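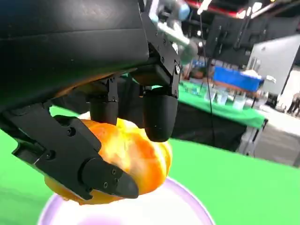
Play food and tableware sets: frequently asked questions

Which sets do you carry?
We stock play fruit, plates and bowls, and table linens in two ranges, Winar and Oditz. Winar is the everyday range for home and preschool use. Oditz pieces are a little heavier and are mostly bought by schools and therapy rooms. The full catalog has 163 items, counting single replacement pieces.

Can I mix pieces from the two ranges?
Yes. The plates in both ranges are sized to hold one large piece of fruit or several small ones. Colors differ slightly between ranges, so if you want everything to match, stay with one.

What age are the sets for?
Large fruit and all tableware are for ages 2 and up. Small round pieces are for older children and adults only, and the age is printed on each bag. If you are ordering for a mixed-age room, choose the "large pieces only" option at checkout and we will leave the small ones out.

Is the fruit life-size?
The large pieces are close to life-size. The small ones are scaled down and are meant for sorting, counting and grip practice.

How do I clean the fruit?
Wipe it with a soft cloth and warm water with a drop of dish soap. Rinse and let it air dry on a towel. Do not soak it, and do not put it in the dishwasher. Heat dulls the finish on glossy pieces.

Can the plates and bowls go in the dishwasher?
Top rack only, on a normal cycle. Skip the heated dry. Hand washing is fine too, but avoid scouring pads, which leave marks on the white surfaces.

Can we eat off the plates?
No. They are sold as toys and should only be used for pretend meals.

How do I keep small round pieces from rolling off the table?
Put a cloth down first. A plain fabric cover gives enough grip for most activities, and a bowl is better than a flat plate for anything ball-shaped. Let the cloth hang a few inches over the edge and clip it underneath so it does not slide.
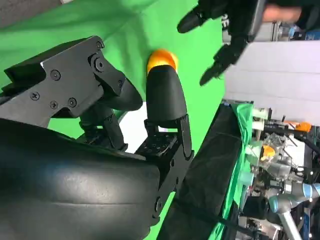
For rooms with a hard floor, we also sell a shallow tray with a raised lip. It fits on a standard 36-inch table with room on either side.

What is the best way to store a set?
Use one bin for fruit and another for tableware. Stack plates with a sheet of paper towel between them if they will sit for a while. Keep small pieces in a zippered pouch so they do not end up at the bottom of the bin. Store everything out of direct sun, as bright orange and yellow pieces fade first.

A piece is missing from my order. What should I do?
Check the inner pouch first. Small pieces are packed separately from the large ones. If it is still missing, email us within two weeks of delivery with your order number and the name of the piece.

Can I buy a single replacement?
Yes, for any piece still in the catalog. Choose Replacement Parts from the menu and search by color or by name. Discontinued colors cannot be ordered, but we can suggest the nearest match.

Do you offer school pricing?
Orders of 200 pieces or more get the school rate. Purchase orders are accepted. Send them to Maximiliano Barrientos in school sales, and include a delivery contact and the hours your receiving desk is open.

When do orders ship?
Orders placed by noon on Thursday ship the same week. Later orders ship the following week. School orders may take longer in January, when we do our stock count.

Can I return an opened set?
Yes, if all the pieces are there and clean. Pouches and cloths can be returned only if unopened. Return shipping is paid by the customer unless the set arrived damaged.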